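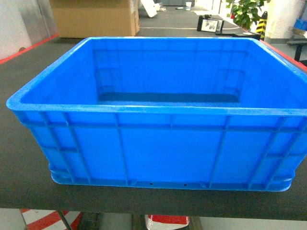 Ticket 120: Crate lift stops on grip check, cell at Grevstead
Status: Open, waiting on site
Product: Baran cell controller, Ivel grip module
Severity: Medium

Reported problem
Lift of an empty blue crate aborts with code 17, "grip not confirmed." The fault shows up with empty crates only. Site asks whether the grip check can be turned off for empties.

Support reply 1
No. The handling rule has no exception for empty crates. A crate dropped from lift height is treated the same with or without a load. Leave the check on and send the following:
1. Grip force setting for the empty crate recipe.
2. Log of the last 9 aborted lifts.
3. Wrist camera still with one finger inside the crate wall and one outside, arm stopped.

Site reply
Force setting is 100 in both recipes. Log attached. All 9 aborts carry code 17. Still from the wrist camera: 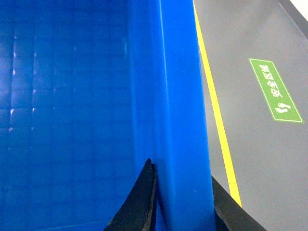 Support reply 2
Finger placement is accepted: the wall is between the two fingers. The floor on the outer side shows a yellow line and a green 安全区域 (safe area) sign. Confirm that the zone map in the controller matches the yellow line. If the line was moved after commissioning, the map has to be redone before any further test lifts.

The log shows the check running before the fingers settle. The delay in the empty recipe is shorter than the one in the full recipe. Prekutov handling rules call for one delay value per crate type, loaded or empty.

Steps for site
1. Stop the cell and lock out the arm.
2. Compare the zone map with the floor marking. Record the result in this ticket.
3. Set the settle delay in the empty recipe to 120 ms, same as full. Do not change the force.
4. Run 17 lifts at reduced speed with no one past the yellow line.
5. Attach the new log.

Ticket stays open until the log and the zone map record are received.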